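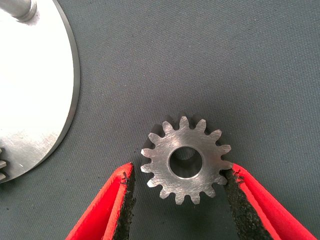
The little gear between the red fingers, with the big disc and shaft off to the left.

I have been promising a post about the gripper pads since October, and a few of you have been very patient with me (and one of you has been less patient, which is fair). So let me finally write down what it takes to keep the gear cell at the Ilbridge shop going, and in particular what I do about the pads, because that is the part I get asked about and also the part I got wrong for the longest time.

For anyone who wandered in from the bread posts: I look after one small robot cell, part time, for a shop that rebuilds gearboxes. Its job is to pick parts off a mat and put them where they belong. Most of those parts are easy enough. Big plates and shafts have plenty of edge to grab and they sit there politely. The small spur gears are the trouble. They lie flat, they're slick on top, and the only thing to hold on to is a short ring of teeth. Fifteen teeth on the one up top, and the fingers have to come down on either side of it and close evenly or the whole gear squirts out sideways like a watermelon seed. I once spent most of an afternoon looking for one of those under a cabinet. I found it in my shoe.

When I took the cell over, the fingers had smooth pads on them. Smooth pads are fine on a flat-sided part, and they're hopeless on teeth. The machine would close, think it had something, lift, and come up with nothing. The previous notes, kept in a binder with Sturside on the spine (that's the old name of the building), said to fix this by turning up the grip force. So I did, a little at a time, and all it did was make the gears fly farther. I'm a slow learner but I do learn.

What I run now is a black gritty pad, about as rough as sandpaper to the touch, glued to the inside face of each red finger. It's cheap, it comes in a sheet, and I cut it myself on the bench with a sharp knife and a steel ruler. The rough face has a bit of bite and it forgives me when the fingers don't land exactly square on the teeth. It is a lovely thing to watch after the smooth ones.

But it wears, oh my goodness does it wear. It starts at the tip, always the tip, where the pad drags on the mat as the fingers come in low. You get a few fuzzy black fibers sticking up at the top edge, and you can see them on the left finger up there if you look. Then the grit starts to let go and you find black specks along the edge where the pad meets the red shell. I used to wipe those away and feel tidy about it. Now I look at them first, and if there are more on one finger than on the other I go and check whether the fingers are centered, which I'll get to in a minute.

My rule is a fresh pair of pads at 1,988 picks. I know that's a silly number! I had meant to do it every 2,000, and the first time I did the job properly the counter happened to say 1,988 and everything went so well that I never changed it. I have a superstitious streak and the robot doesn't mind.

The job itself goes like this, more or less. I park the arm up high, cut the power to the gripper, and put a coffee can lid under the fingers to catch the crumbs. The old pad peels off in one piece if you're lucky and in forty pieces if you're not. A plastic scraper gets the rest. Please don't use a metal one, I gouged a finger that way and had to wait for the replacement from Dhillon, who print these for us and who were very kind about it. Then I wipe the shell down with alcohol, let it dry while I cut the new pads, and press each one on with my thumb from the middle out toward the ends. The tip gets an extra squeeze. After that I clamp the two fingers lightly together on a scrap of wood and leave them for 90 minutes. I have tried less. You will be doing it again tomorrow if you try less.

Now, centering. This bit took me the longest to understand, and I'll try to say it plainly. If one pad is even a hair thicker than the other, the fingers don't meet in the middle anymore. One reaches the teeth first and shoves the gear over before the other arrives. So once the glue has set I put a test gear on the mat, bring the fingers down slowly by hand, and stop just before they touch. Then I get my nose right down there and look at the gap on each side. If one side is nearly touching and the other has daylight, I shift the offset a touch and try again. Some mornings it's right on the first go and some mornings I've had two cups of tea before I'm happy with it.

I do the test with the big stuff nearby on purpose. It would be easier on an empty mat, of course, but the parts don't come to us that way, and a polished steel disc throws a lot of light back. The first vision setup we had would lose the small gear completely if something shiny was sitting next to it. The charcoal gray cloth has helped with that more than any of the settings I fiddled with. It's a plain woven fabric, it doesn't shine, and a part stays where you set it down. It does collect lint, and I go over it with a sticky roller at the end of the day.

When I'm satisfied I let it run 17 slow picks with me standing there, and then I let it go at full speed and pretend to do paperwork. Last batch of the week was 232 gears and I picked up two off the floor, both from early on when I had the offset slightly wrong and was too stubborn to stop it.

Next on my list is the cable that runs down the arm, which has started to rub where it goes around the elbow. I have a length of braided sleeve coming from Breketham, and if it turns out to be the right size this time I'll write that one up too. If anybody has a favorite glue for rough pads on red plastic, do leave a comment, I'm down to my last half tube and open to persuasion.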